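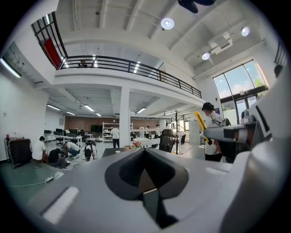
The two-story workspace, with ceiling lights on.

Grato update 1.4 is out

11/23/18

The 1.4 update for Grato went live this morning on PC and Mac. The download is small if you already have the game installed, and it should start by itself the next time you open the launcher. If it doesn't, close the launcher all the way and open it again.

For anyone new to this newsletter, Grato is our puzzle game about running a mail route through a mountain town called Winska. You load a cart, pick a road, and try to reach the last house before the lamps go out. The cart has real weight to it, so a heavy parcel on the left side will pull you left on every downhill stretch. Most of what we changed in 1.4 has to do with that cart.

Cart handling

The rear wheels used to lose contact with the ground for a moment when you crossed a bridge at full speed. On most bridges this only looked odd. On the long rope bridge after the mill it could throw the whole load into the river, and many of you wrote to us about it. The wheels now stay down unless you hit an actual bump. We replayed the mill section 70 times with the new settings and lost the load only when we steered badly.

Parcels also stack better. Boxes of the same size will now line up when you set them down close together, and you can turn this off in the options menu under Cart if you liked the old way. Round parcels still roll. We talked about changing that and decided to leave it alone.

New route

There is a new route on the east side of Winska called the Aebischer Road. It opens once you have finished the first two chapters, and it has eight houses, a toll gate and a tunnel with no lamps in it. You can buy a hand lantern from the shop by the toll gate, but it takes up a parcel slot. The route can be finished without it. Players who have already completed the game will find the road open when they load their save.

The Aebischer Road was first drawn up in June as a short side trip with three houses. It kept getting longer as we tested it. The tunnel came last and replaced a ferry crossing that never worked the way we wanted. A few ferry sounds are still in the game files, and somebody will probably find them.

Saves

Old saves work in 1.4. Once you have saved in the new version, though, you can't go back to 1.3 with the same file. If you want to keep a copy, go to the save folder from the options menu and copy the whole thing somewhere else before you start.

The limit on save slots has gone from 20 to 200. This was asked for mainly by people who do timed runs and keep a save at the start of every section.

Timed runs

The timer now stops during loading screens. That means times from before the update can't be fairly compared with new ones, so we have started a fresh board and moved the old one to its own page. The old board closed with 1,496 entries. It will stay up, and you can still look up your name on it, but it won't take new times.

Smaller fixes

The dog at house 2 no longer follows you into the next chapter.
Subtitles stay on screen long enough to read when two characters talk at once.
The controller setting for inverted steering is remembered after you quit.
Snow no longer falls inside the post office.
The music in chapter three loops without a gap.
Fixed a crash when opening the map while holding a parcel over the edge of the cart.
Fixed a spelling mistake on the sign outside the bakery.

Known problems

On some older laptops the new tunnel runs slowly, even on low settings. Turning shadows off helps a lot. We are working on a proper fix and hope to have it in the next small patch. There is also a bug where the toll keeper takes your coin twice if you press the button during his first line. Wait until he has finished talking and you will only be charged once.

What comes next

We are not ready to give a date for the console version. It runs, and the menus have been redone for a controller, but loading times between chapters are still too long. When we have a date it will be in this newsletter first.

The soundtrack is finished and will be sold on its own. It includes the chapter music, the lantern song and the short pieces from the shops.

Bug reports can be sent through the form on the Wernora site. Please include your version number, shown in the lower corner of the title screen, and the name of the route you were on. A save file helps too if you have one from close to where the problem happened.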